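Brenmont Bin Clearing Project
Second progress report to the Wuyts Fund
Feb 17, 2019

Dear friends at the Fund,

Thank you for your patience with us this winter. We had promised you a report full of picking results, and you will find some of those further down, but most of these pages are taken up by the fault we had in November and by everything that followed from it. You asked us at the start to be plain with you when things went badly, and we would sooner give you the long version than have you wonder what we left out.

Where we were before the fault

When we last wrote, the arm was emptying a bin of mixed household objects into a second bin and then moving them back again, for hours at a stretch, with one of us in the room. We had reached 249 attempts in a row without anyone having to step in, and we were all rather pleased with ourselves. The plan for the rest of the fall was to raise that to 500, and then to bring in the harder objects that the people at Pulbridge had asked us for: soft things, shiny things, and things that like to lie flat against the metal.

What happened

During a long run in November the arm came down into the bin to pick up an object near the wall and kept coming down after it should have stopped. The gripper pushed the object against the floor, the fingers slid sideways, and one of them wedged between the object and the wall. The arm's own protection then tripped and everything stopped. The person on watch pressed the stop button as well, which was the right thing to do even though the arm was already still.

Nobody was hurt, and no one was inside the marked area. We want to say that early and clearly. The damage was a bent finger, a bin that had been shoved out of place, and a cable at the wrist with its outer cover rubbed through. The cable worried us most. When we took it off and looked at it closely, the wear was plainly older than that one bad pick. It had been rubbing for a good while, and none of us had caught it.

What we think went wrong

It took us a few weeks to be sure of this, and there were a couple of wrong guesses along the way (we spent far too long suspecting the camera). There were really two faults that happened to meet.

The first was the cable. In certain wrist positions it pulled tight, and the force reading we use to tell when the gripper has touched something would drift. Most of the time the drift was small and did no harm. On that pick it was large enough that the arm did not notice it had landed.

The second was in Kikia, our planning software. Kikia keeps a lowest height that the gripper may go to, and that height was measured from the table when the bin was first set up. The bin had been swapped since then and the number had not been measured again. So the backstop that should have caught the first fault was set too low to be any use. We feel a bit foolish about this one. It would have taken a few minutes with a ruler.

What we have changed

The wrist cables have been run again with more slack, and we now move the wrist through its full range by hand, with the arm in its slow mode, before the first run of the day. Whoever does this signs the sheet by the door. The force reading is set back to zero before every pick, in free air, and if it will not settle the arm goes home and waits for a person.

The lowest height is now measured from the bin floor, and Kikia will not start until it has been measured again after any change of bin. Bins are clamped down before work begins. We have also cut the downward speed for the last stretch of each pick. That costs us time, and you will see it in the results, but we have decided to live with it until we trust the force reading again.

We wrote up a list of 16 checks for starting after any unplanned stop. It was longer at first, and people were skipping lines, so we went back and cut it to what we would really do on a tired afternoon. A copy has gone to Pulbridge at their request, as they have an arm working over bins too and were curious how we handled it.

Where the work stands now

We are running again, with someone in the room at all times and with shorter runs than before. The objects we put in are a mixed lot on purpose. Drink cans have turned out to be the ones that teach us the most about touching down gently. They are light, they roll, and a gripper that presses a little too hard will dent them, so a can is a fairly good witness to what the arm has been up to. Cloth is still difficult. It folds under the fingers and gives almost no force to feel, and our success with it is lower than we had hoped to report at this stage.
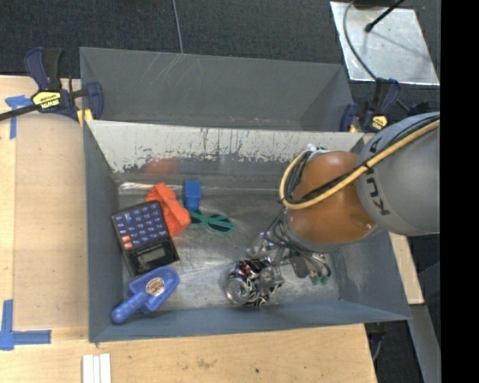
The gripper at a drink can in the clamped bin, with a calculator, green sunglasses and a blue scoop among the other objects.

Since we restarted we have had 2 unplanned stops. Both came from the new rule about the force reading not settling, and in both cases the arm went home and waited as it should. We looked over the cables each time and found no new wear. Whether the rule is a bit too nervous is something we are still arguing over in a friendly way, and for now it stays as it is.

Schedule and money

The fault cost us about two months. The new finger and cables came out of the repairs line, which had room for them, and we are not asking for anything extra. What we would like is your agreement to move the 500-attempt goal to the end of the next period, and to let the soft objects follow after that instead of alongside it. We would also like to spend part of the travel money on a spare set of wrist cables, so that a worn one can be changed the same day.

If any of you would care to come and watch a run, the door at Brenmont is open, and mornings are best. Please let us know about the two requests when you have had a chance to talk them over.

With warm thanks,
The Brenmont project team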